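Barnano Farm Share

Home | Shares | Pickup | Questions | Contact

Frequently Asked Questions

Most of what people write to us about is answered on this page. If your question isn't covered, use the contact form and Silviu Coman will get back to you. He is slower to reply in July, during garlic harvest.

JOINING

What is a farm share?

You pay for part of the season in advance and pick up vegetables every week until the season ends. What you get depends on what is ready in the field. We choose the contents, apart from the swap table described further down.

Where is the farm?

The fields are on the Trinenau road, past the grain elevator. The packing shed is the long building on the left. There is a second entrance by the pond, but the gate there is kept locked, and GPS directions tend to send people to it. Stay on the main road until you see the Barnano sign.

How many members do you have?

We have 362 member households this season. We set the number in winter after looking at the planting plan, and we don't add members once the season has started unless someone gives up a share.

What sizes do you offer?

There is a full share and a half share. A full share suits a household that cooks most nights. A half share has the same kinds of vegetables in smaller amounts, with a few exceptions: we don't cut melons, winter squash or cabbage, so half shares get a small one or get one every other week.

How long is the season?

The main season is 17 weeks. The fall season is a separate sign-up and runs for 8 weeks after that. You can join one without the other.

Can I join partway through?

Sometimes. Ask to be put on the waiting list. If a share opens up, you pay only for the weeks that are left.

Do I have to work on the farm?

No. We used to have a work share, but it took more scheduling than we could keep up with. Members are welcome to visit the fields during pickup hours. Please stay off the beds and out of the greenhouse, where the fans start without warning.

PICKUP

Where do I pick up my share?

Either at the packing shed on the farm or at the Clenow stop, behind the feed store. You choose one when you sign up. We pack for each place separately, so your vegetables will only be at the one you chose.

What are the hours?

The packing shed is open for pickup from 3 p.m. to 7 p.m. At Clenow the hours are 4 p.m. to 6:30 p.m. The truck has to leave Clenow on time, and anything not collected goes back to the farm.

Can someone else pick up for me?

Yes. Tell them your last name and which size share you have. They should check your name off on the sheet. You don't need to write to us first.

What if I miss my pickup?

Shares left at the end of the day are kept in the cooler until 10 the next morning. After that they go to the food pantry in Clenow. We don't give refunds or double shares for a missed week. If you know ahead of time that you will be away, see the section on vacations.

Can I change my pickup place?

Yes, once per season, with a week's notice. A one-time switch for a single week is harder and the answer is usually no.

BAGS AND BOXES

Do you provide bags?

We pack full shares in waxed boxes that stay with us. You empty the box at the pickup table and take your vegetables home in something of your own. Half shares are laid out loose in bins with a sign saying how much to take.
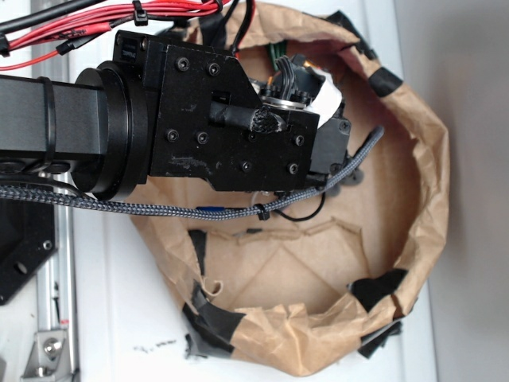
Bring whatever you normally carry groceries in. Cloth bags, a cooler and milk crates all work, and a cooler is a good idea if you have other stops to make in hot weather. Paper bags don't need to be new. One as crumpled as the brown one in the photo will do for onions, potatoes, garlic and anything else that is dry. We don't recommend paper for lettuce or bunched greens. They come out of the wash tank shortly before pickup and can soak through the bottom on the way home.

Do you take used bags?

We take clean paper grocery bags with no tears and keep them under the table for people who forgot theirs. Please fold them. We can't take plastic bags, egg cartons or berry boxes. The egg cartons in particular keep arriving, and we don't have hens.

I took one of your waxed boxes home by mistake. Is that a problem?

Bring it back the next week. Please don't flatten it. The tabs tear, and then the box can't be used again.

WHAT IS IN THE SHARE

What will I get in a typical week?

Early in the season it is mostly greens, radishes, scallions, peas and herbs. In the middle it is cucumbers, zucchini, beans, tomatoes, peppers and basil. Toward the end you will see potatoes, onions, carrots, beets and squash. In a good year there is overlap. In a wet spring the early weeks are small, and we tell you so in the weekly email.

Can I swap things I don't like?

There is a swap table at both pickup places. Leave one item and take one item. Please swap like for like as best you can; a bunch of parsley for a melon is not a swap. We put a few extras out at the start, and what is on the table after that depends on who has come through.

Are the vegetables washed?

They are rinsed to take off field dirt and cool them down. Wash them again before you eat them. Potatoes and carrots are sometimes given out unwashed late in the season, when they keep better that way.

Do you use sprays?

We use row cover for most insect problems. When that isn't enough we use sprays approved for organic growing, mainly on potatoes and cabbage. The farm isn't certified. If you want to know what was used on a particular crop, ask at pickup and we will look it up in the field log.

Is there fruit?

Melons, and strawberries if the deer leave any. We don't grow tree fruit. In fall there are apples for sale at the packing shed from a neighbor's orchard. They are not part of the share.

STORING YOUR VEGETABLES

How do I keep greens fresh?

Wrap them in a damp towel, put them in a closed container and keep it in the refrigerator. Take the tops off radishes, beets and carrots first. The tops pull water out of the root.

Should tomatoes go in the refrigerator?

Leave them on the counter, stem side down, until they are fully ripe. If you have more ripe ones than you can eat, the refrigerator will buy you a few days.

Where should I keep onions, garlic and potatoes?

Somewhere dark with air moving around it, and keep the potatoes away from the onions. Fresh onions with green tops are different. They haven't been cured and should go in the refrigerator.

My basil turned black. What happened?

It got too cold. Stand the stems in a glass of water on the counter.

PAYMENT AND VACATIONS

When do I pay?

A deposit is due when you sign up. The rest can be paid all at once or in monthly payments. We take checks and bank transfer. There is a card option, with a fee added by the card processor.

Can I skip a week when I'm away?

You can put one week on hold per season. Let us know at least a week ahead and we will add its value as credit for the fall season or the farm store. For longer trips, most members give their share to a friend.

What if there is a crop failure?

Members share that risk with us. If one crop fails, another usually fills the space. We had a year with no peppers to speak of and more than 10 kinds of squash. We have not had to cancel a week so far. If we ever do, we will write to everyone and work out a credit.

How do I cancel?

Before the season starts, we return everything but the deposit. After it starts, we will try to find someone on the waiting list to take over your share, and refund the remaining weeks if we do.

OTHER

Can I bring my dog?

Not to the packing shed or the fields. At Clenow, dogs on a leash are fine as long as they stay clear of the bins.

Do you sell seedlings?

In spring, at the packing shed, while they last. The list goes up on the Shares page.

I'm not getting the weekly email.

Check your spam folder, then write to us from the address you signed up with. Many of the problems we see are old work addresses.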